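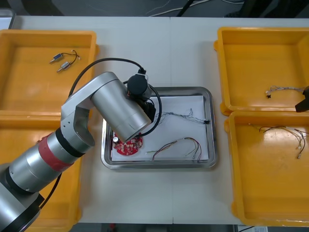
Choosing a Name That Travels: A Conversation with Qistina Rondonuwu

14/12/2020

When the industrial supplier Carkon decided last year to retire its original trading name, it engaged the naming and identity practice Clerkton to manage the change. Qistina Rondonuwu, who leads verbal identity at Clerkton, spoke with our member publication about how company names are developed, tested and approved.

Ms. Rondonuwu said the first meeting with a client seldom concerns names. "We ask who will have to say the word aloud, and in which languages," she said. "A receptionist may say it 90 times in a day. A customer may say it once a year, on a poor telephone line. Both of them have to get through it without spelling it out."

For Carkon, the practice prepared a long list of 379 candidates. Legal screening in the company's main markets reduced the list to 114, and a review by native speakers brought it down to 20. The remaining names were presented to the client's leadership in plain black type, with no logo, color or supporting artwork.

"People are disappointed by that meeting," Ms. Rondonuwu said. "They expect to see a finished brand, and they are handed a sheet of paper. But a good drawing can carry a weak name for an afternoon, and the client then has to live with it for decades."

Asked whether an invented word is preferable to a descriptive one, she said that each carries a cost. Descriptive names are understood at once but are difficult to register and tend to resemble those of competitors. Invented names are easier to protect and require a longer period of advertising before the public attaches any meaning to them. Two of her earlier projects, Entili and Floltach, fell into the second group.

"Floltach was argued over for months," she said. "The sales staff disliked the ending. We recorded customers reading it from a card, and most of them pronounced it the same way. I would not say everyone was persuaded, but the objections became shorter."

Her colleague Haoran Jin, a linguist, joined the conversation to discuss checks for unintended meanings. Mr. Jin said that dictionaries are of limited use, as the difficulties usually lie in slang, in regional accents or in the names of public figures. "I would like to have five speakers from different towns before I have one professor," he said.

Both were cautious on the subject of consumer surveys. Ms. Rondonuwu said respondents reliably favor whatever sounds closest to a name they already know. Clerkton therefore asks participants to recall a name several days after first hearing it, and gives that result more weight than stated preference.

The new Carkon name was introduced to employees in March, ahead of customers. Ms. Rondonuwu said she recommends that order to every client. "Staff should be able to answer the telephone with it before the signs go up," she said.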